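3.2 Clearing and wiping the work surface

The surface task came second in every session. Same table each time, white top, no cloth, no mat. We picked white on purpose: crumbs show, rings show, and the raters complained less than they did in the pilot with the dark Groltiteo bench (dropped after July, see Section 2). Table height and room lighting as in 3.1.

Participants, 26 in total, were asked to clear the table "the way you would at home before someone comes over" and then wipe it down. No time limit. No order given for the items. We did not say what counts as clear, and that turned out to matter more than expected. Some people moved everything to one end and called it done. Others would not start wiping until the last cup was off the table and in the other room.

Items per layout: 8, drawn from the Haugen household set, minus the glass pitcher, which chipped. Two layouts, A and B. In A the items were spread out over the whole top. In B they were stacked toward one corner, leaving a wide open area in the middle. Layout was alternated between sessions. Cloths were plain cotton, folded once, wetted with tap water. Purosness spray on request only; most did not ask for it.

Coding followed the Rollard scheme with one change. The original has a single category for "surface contact," meaning any touch of the table top. Too coarse for us. A fingertip set down next to a cup and a flat palm pushing crumbs are not the same act and we did not want them in one bin. So we split it: (a) tips only, (b) full fingers, (c) palm. Hovering over the table with no clear contact was coded separately as (h), and if the coders could not decide between (a) and (h) it went in as unclear. Unclear codes were kept in the totals but left out of the comparison in 3.4.

A total of 550 segments were coded this way, by two coders working seperately. Disagreements were nearly all (a) versus (h), as you would guess. From the side a gap under the fingertips is easy to see; from close up and overhead, much less so. Shadow helps on a white top. A soft gray shadow near a tip means the hand is low, but does not by itself settle contact, and coders were told not to treat it as settling anything.

Fingers down, in a row, thumb held out to the side, is the posture the (a)/(h) rule had to be be written for. 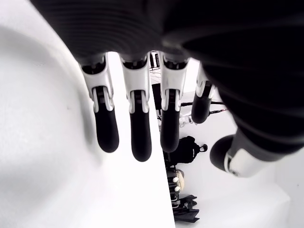
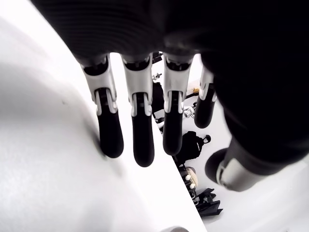 Figure 2. Close views of the hand, fingers pointing down and thumb spread to the side, with white surface at left in both.

3.3 Order of removal

Large items first, in both layouts. Plates, then the bowl, then cups, small stuff last. Exception was the spoon, which often left early because people put it on a plate and carried both. We counted that as one trip, two items.

Layout B slowed the first removal and sped up the rest. Probably the stack: people looked at it, decided, then went. In A there was less pausing at the start but more walking back and forth around the table. Wiping began sooner in B, usually in the open middle, with items still sitting in the corner.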